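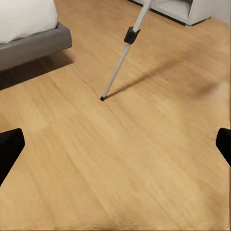
*Cane and open gripper, Kititz attic room (simulated).*

# Kititz two-arm practice room

**Maker:** Voketine
**Type:** simulation software, home settings
**License:** $3,554 per seat, first year
**Status with us:** seen at the open day, not bought

Kititz is a set of furnished rooms that exist only on a computer, plus a two-armed robot to drive around in them. Voketine showed the attic room at its open day and we went to see it run. The sales sheet says the package "prepares your robot for real homes." I'd like to know whose.

The room itself is well made, I'll give them that. It has a sloped ceiling, a bed, a long desk and a tall window with a balcony railing. But look at the bed: no pillow, no blanket. Anyone who has tried to get a machine past a comforter hanging onto the floor will see the problem.
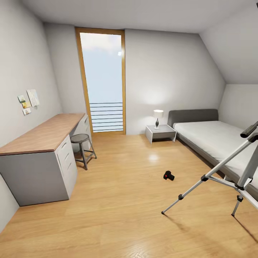
**Ó Briain Equipment Review – Robotics Desk**

Ciarán Brennan ran the demo for Voketine. The jobs on the list were all of one kind: go to a thing, take hold of it, let go. A cane, a camera on a tripod, a telescope. Tripods are a fair choice, as thin legs and braces are a pain to plan around. I asked how a job gets scored and was told that the software knows where every object is and does the scoring itself. Fine for a simulation, but a gripper in a real bedroom gets no such help, and the sheet doesn't mention it.

We were also told that 3,000 practice runs come with the license. Of those, 1,102 are in the attic room. I asked how many had ended badly and got a long answer with no number in it.

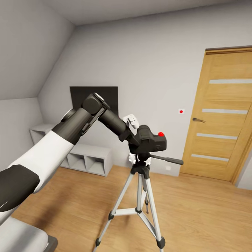

*Arm over the tripod camera. Same room, door side.*

Oisín Lenihan from our side asked for one change, which was to move the tripod closer to the bed and run the job again. This took a while to set up – you edit a text file and reload the room – and by then the next group was waiting. So we haven't seen it done.

What you get:

- the attic room and its objects
- the two-arm robot model
- the Tiva viewer, for replaying runs
- 330 saved object positions

What you don't get is any check against a physical arm. There's a "hardware match" add-on planned for September, with no price yet.
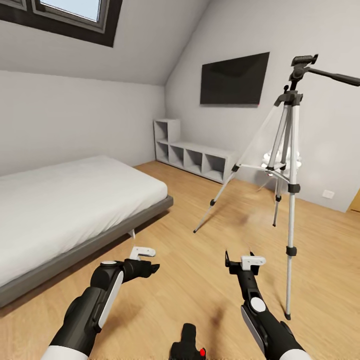

Until that add-on exists I'd treat Kititz as a decent place to try out reach and planning, and I wouldn't repeat the line about real homes to a customer. The Tiva viewer is the best part of the package. It can't be bought separately; I asked twice.

Trial seats can be requested through the robotics desk. Put Oisín's tripod test on the form.

Page last checked 2020-02-18.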